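Casual kitchen and front-of-house crew wanted, Nirell Community Baths Cafe

We're reopening the cafe at the old baths in May and we need two more people to get it humming. If you like early starts, regulars who know your name and a really good cheese toastie, please keep reading!

Shifts run 7 am to 2 pm, with a staff lunch you get to sit down for. You'd be on coffee and counter some days and helping Berkay Erdem in the kitchen on others. Berkay does all our baking (the Toma loaf is his, and people drive in from Grondomel for it) and he's keen to teach anyone who wants to learn. No barista ticket needed, we'll train you on our machine. 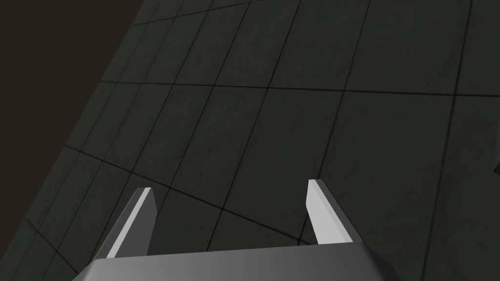

The cafe seats 12 inside and plenty more out on the terrace when the weather's kind. We serve swimmers straight out of the lap lanes, parents after lessons, the aqua aerobics mob and whoever wanders over from the Flulleck Street shops, so you'll need to be happy chatting with all sorts. Mopping is part of the job too, and anyone who's looked after a big tiled surface like the one in the picture will know to bring shoes with proper grip. We supply aprons, gloves and a locker.

You'll need to be 18 or over, have the right to work in Australia, and be free for at least three mornings a week including some school holidays. A food safety certificate is great but we'll pay for the course if you haven't got one. Pay is casual award rate, plus free swims for you and one other person in your household.

To apply, drop a resume and a few lines about yourself at the counter, 93 Flulleck Street, or ask for Rigoberto Pacheco any morning after 10. First-job applicants very welcome. Trial shifts are paid.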